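Ticket: Label printer prints blank labels after every third sample batch
Opened by: Toivo Seppälä
Assigned to: Reiko Sasaki
Location: Sultow, preparation room
Status: Closed
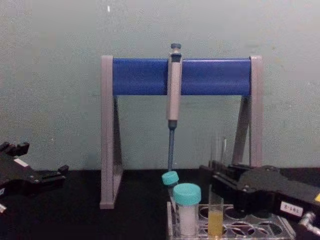 Pipette stand on the black bench, preparation room

Toivo Seppälä, 8:40
Good morning. The label printer in the preparation room gives blank labels in the middle of a batch. It started when we opened the new box of label rolls in September. The first two batches print well. In the third batch the printer feeds some labels with no text on them, then it continues normally, but the numbers of the blank labels are lost. The order list says the label is printed, so we cannot print it again from the normal menu.

What I tried already:
- turned the printer off and on again
- cleaned the print head with the cleaning pen
- changed the USB cable to the one from the office printer
- put in a new ribbon

No difference. The printer shows a green light all the time and there is no error message on the computer.

Reiko Sasaki, 9:15
Thank you for the clear description. Please can you tell me two things:
1. Which label size is selected in the driver, and which size is written on the new box?
2. Does the counter in the printer menu go up when a blank label comes out?

Please do not do the factory reset yet. It deletes the network address and then I must come to your site to put it back.

Toivo Seppälä, 9:50
The size is the same in both places. The counter goes up, also for the blank ones. It stands at 2,910 now.
One more thing that I noticed - the blank labels always come when Hanne has printed from her own computer before me. If only I print, I can make many batches without a problem. I did not think of this before because we sit in different rooms.

Reiko Sasaki, 10:20
This is very useful. I looked at the print server and Hanne's computer has the old driver. It sends a darkness value of 3, and your computer does not send any value, so the printer keeps the last one it received. With the old rolls a low value was enough. The new rolls need more heat, and I think the text is so weak that it looks blank.

Please hold one of the blank labels under a strong lamp and look from the side.

Toivo Seppälä, 10:35
You are right, I can see a very weak barcode on it. I would never find this alone.

Hanne Grímsdóttir, 11:05
Hello, I add myself to the ticket. I did print before Toivo each time, for the Tamura orders. Must I stop using the printer until it is repaired?

Reiko Sasaki, 11:10
No, you can continue after the driver is changed. I will install it during lunch, please leave the computer on and save your work.

Reiko Sasaki, 13:25
New driver installed on Hanne's computer. Darkness is now set to 9 on both computers and also saved in the printer itself. Please print a test batch, first from Hanne and then from Toivo.

Toivo Seppälä, 14:40
We printed four batches, changing between the two computers. All labels are dark and the hand scanner reads them. For the lost numbers I used "Reprint by order" in the administrator menu, as Leif explained to me on the phone.

Reiko Sasaki, 14:55
Good. I close the ticket. If the text becomes weak again, write here and it will open automatically. Leif will check the driver version on the computers in Nilton too.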